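Unit 4 — Bed linen and toweling: handling, inspection, folding

Read before the practical. Bring the Renonon workbook, open at the linen record sheet. Weights and thread counts in these notes refer to the Kerkthorpe training stock unless stated otherwise.

## 4.1 Terms

**Hem.** Turned and stitched edge of a sheet or cover. The top hem of a flat sheet is normally deeper than the bottom hem and is used to orient the sheet.

**Selvage.** Woven edge running the length of the cloth. It does not fray and is left unhemmed on some sheets.

**Fill.** Content of a pillow or duvet: down, feather, fiber, or a blend.

**Drop.** Vertical distance from the top of the mattress to the lower edge of the bedding. Measured at the side and at the foot, recorded separately.

**Pile.** Loops or cut ends standing above the ground weave of a towel.

**Fringe.** Free warp ends left beyond the last weft pick, knotted or plain.

## 4.2 White bedding on the bed

White on white hides edges. A pillow lying on a duvet of the same shade is found by its shadow line and by touch, and the same applies to the lower fold of a duvet where it hangs over the side of the mattress. Lighting from one side makes both easier to locate than lighting from overhead.

Approach the bedding from below the fold. Fingertips go under the lower edge, palm toward the fabric, and the load is taken on the length of the fingers. Pinching the cover alone shifts it relative to the fill and leaves an empty corner.

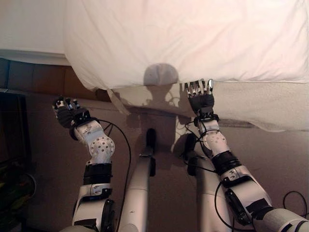
*Fig. 4.1. Reaching the lower edge of white bedding. Right hand raised against the edge, left hand lower, near the hem.*

The hands need not start at the same height. One hand finds the edge and stays on it; the other moves along the hem until the grip is wide enough for the piece. For a large duvet the final grip should be close to a third of the width from each side. For a pillow, both hands go to the short ends.

Sequence for lifting a duvet clear:

1. Locate the lower edge on the near side.
2. Slide the fingers under, both hands.
3. Raise the edge to mattress height before pulling toward the center.
4. Fold back in thirds, hem over body.
5. Check the drop on the far side. Correct it before moving to the foot.

Do not let the hem rest on the floor during step 3. A piece that has touched the floor is recorded as floor contact (code F) and goes to the wash pile whether or not a mark is visible.

Pillows are lifted, turned once, and set down with the opening of the case facing away from the door. Shake fiber pillows by the short ends only. Down pillows are pressed from the sides toward the middle — they are not struck.

## 4.3 Toweling

Towel weight is given in grams per square meter. The bath towels in the Kerkthorpe stock are 600 g/m². The thinner Anozie hand towels are 334 g/m² and behave differently in the fold, particularly at the third layer, where the heavier cloth springs open and the lighter one stays flat.

Looped pile holds more water than sheared pile and snags more easily. Keep rings and watch clasps off it. A pulled loop is trimmed level with the surface and never drawn out, as drawing it shortens the neighboring loops along the same warp end.

For inspection, spread the towel flat and fully open. Run the fingertips across the pile with light pressure, first along the length and then across. What is being checked:

- pulled or missing loops
- hard patches from detergent residue
- thinning near the ends
- fringe: missing, matted, or knotted where it should be plain 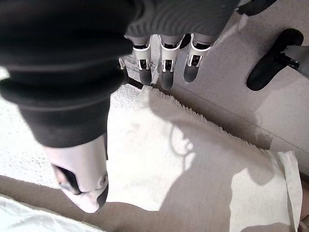 Renonon Course Papers · Domestic Textiles · p. 113

The fringed end is the reference edge for folding. Comb it straight with the fingers before the first fold. If the fringe lies at an angle to the body of the towel, square the body to the fringe and discard any wrinkle toward the opposite end.

Fold A (shelf): in half lengthwise, in half crosswise, then in thirds. Fringe ends inside.

Fold B (rail): in thirds lengthwise, then once over the rail. Fringe ends level, tolerance 2 cm.

Fold C (stack): as Fold A without the final thirds. Used for the Indela cabinets, where the shelf depth will not take a thicker bundle.

Paper labels and tags are kept beside the towel during inspection and returned to the stack with it. A label placed under the towel will usually be folded in and lost until the next wash.

## 4.4 Recording

One line per piece. Enter type, weight class, condition, and fold. Condition uses the following codes:

| Code | Meaning |
|------|---------|
| S | Sound |
| L | Loop damage |
| R | Residue |
| E | Edge or fringe fault |
| F | Floor contact |

Two codes may be entered on one line. F is always entered first. A bath towel with a matted fringe that has touched the floor is therefore F/E, and its fold column is left blank.

## 4.5 Before the next unit

Practice Fold A and Fold B on both towel weights. Measure the drop on one made bed, side and foot, and enter both values. Unit 5 covers fitted sheets and elasticated corners — the definitions in 4.1 are assumed.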